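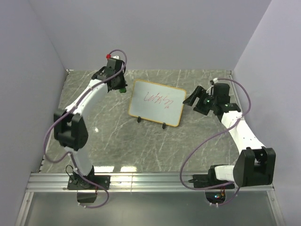 The two-arm writing cell at Wurno, with the whiteboard between the grippers.

Catarina Guerreiro gets more excited about a bad day than most engineers do about a good one. When I ask about the fault that stopped her two-arm rig in May, she pulls her chair round and starts drawing cable routes on the back of my notes.

"It was a lovely fault," she says. "Horrible to live with, but lovely once we'd got it!"

Guerreiro runs the handwriting trials at Skesar, in the firm's small workshop at Wurno. The idea is that one arm writes on a whiteboard and the other deals with the board itself, and both have to cope when it moves. The control software, Skultix, was written in-house. For weeks it behaved. Then, 70 minutes into a long run, the left arm pushed down when it should have lifted.

"The pen went down hard, the board shot sideways and the right arm went after it, because as far as it knew that was its job," she says. "I was on the stop button by then. So there are two arms frozen in mid-reach and a red line going right across the board, and my tea is all over the keyboard."

Nobody was hurt, and the arms are too small to do much worse than bruise a knuckle. She still wrote it up as a safety matter, and stopped all running with hands inside the panels until she had an answer. That took nine days.

The first suspect was the software. Her colleague Sequeira went through the log, all 1,969 lines of it, and found the commands were fine. What came back from the wrist was another story: the position reading dropped out for 260 milliseconds, and Skultix filled the gap with the last value it had. The arm thought it was still up in the air, so it carried on down.

"That's the bit I love," Guerreiro says. "Everything did what we'd told it to do. We had simply told it something daft."

The dropout came from the cable to the gripper. On one particular stroke, with the elbow swung well out, it pulled tight at the connector and lost contact for a moment. Straighten the arm to have a look and the fault vanished, so every bench test came up clean. They caught it in the end by playing the same stroke over and over while Sequeira watched the signal.

The cables now have more slack, and a missing reading stops both arms at once. She would like a proper force limit on the pen as well, and is halfway through writing one.

"Come back when it's in," she says, already reaching for the keyboard. "I want to try it on joined-up writing."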